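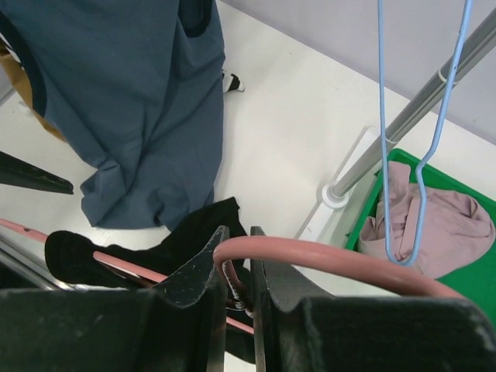
What is the difference between a coated wire hanger and a molded plastic one?

A coated wire hanger is a single length of steel wire, bent to shape, with a thin plastic skin over it. The neck is closed by twisting the two wire ends together below the hook. A molded hanger is plastic all the way through and has no twist. Coated wire takes up less width on the rail and tolerates more bending. Molded plastic holds a shoulder line better and fails by cracking.

Home | Care Guides | Hangers & Rails | Drying | Returns | Contact

Filed under: Hangers & Rails – Frequently Asked

Which garments are suitable for coated wire?

Shirts, T-shirts, blouses, light dresses, thin cotton pants folded over the bar. The coating adds friction, so slippery fabrics stay on slightly better than they would on bare wire.

Coats, wet denim and heavy knits should go elsewhere. Knits are best folded flat. A heavy sweater left on any narrow hanger will form a point at each shoulder, and the point does not always come out with steaming.

How much weight can one hanger hold?

We rate the Skoneck coated hanger at 3 lb, evenly spread. Above that the bar starts to bow and the shoulders drop. A bowed bar can be pressed straight by hand a few times. If the coating has gone white at the bend, retire the hanger.

The metal at the neck is exposed. Will it rust?

The twist is the one place where the coating is usually left off or breaks during forming. Indoors and in a dry closet it can stay clean for years. In a laundry room or bathroom, surface rust may appear there first. Wipe the neck with a dry cloth after hanging wet items. Rust that has started can be removed with fine steel wool and sealed with clear nail varnish – let it cure overnight before the hanger goes near fabric.

Do not let a collar rest against a rusted neck. Rust marks on white cotton need an oxalic acid remover, and chlorine bleach will set them.

Can I dry wet clothes on these?

Light items only. Spin first, shake out, button the top button, then hang with a gap of three inches between garments. Airflow matters more than room temperature. Check the coating for splits before use; water gets in at a split and travels along the wire.

What is the correct way to put a T-shirt on?

Insert the hanger through the bottom hem and bring the hook up through the neck. Pushing it down through the collar stretches the ribbing. Shirts with a full button front go on from the shoulders, left side then right.

Should all the hooks face the same way?

For daily use, yes. Hooks facing the back of the closet lift off in one motion, and a group of them can be moved together. Some people reverse a hook after each wearing to track what gets used. Either system works if everyone sharing the rail follows it.

How many hangers fit on a Trevell rail?

The 90 cm Trevell takes up to 30 coated wire hangers with light garments, or fewer if you are drying. Sewwandi Sivakumar in our fitting department recommends leaving a hand's width free at one end so that clothes can be slid aside. Check that the base fittings are tight before loading, and again after the first week.

Do colors mean anything?

No. The pigment is in the coating and has no effect on strength. Customers often assign a color to each person or to each category of clothing. Dark coatings have been known to transfer onto pale damp fabric when new. Wash new hangers in warm water with dish soap, rinse, dry, and test against a white cloth.

Where do folded items go if there is no shelf?

Use a shallow tray at the foot of the rail. Small knits, scarves and anything waiting to be ironed can sit in it. Keep the stack low enough that the hems above clear it. Trays also suit items too small or too stretchy to hang. Empty and wipe them when you change over seasonal clothes.

My hangers arrived tangled. How do I separate them?

Lay the bundle flat with hooks pointing in one direction. Lift the top hanger by the hook and rotate it a quarter turn. Do not pull by the bar. The Dradier pack of 100 ships with a paper band around the hooks – leave it on until the pack is at the rail.

Can they be recycled?

Many curbside programs refuse them, as hangers jam sorting equipment and the coating contaminates the steel. Ask your local scrap yard. Dry cleaners may take clean, straight ones for reuse.

Answers reviewed by Marlene Lachance, May 2022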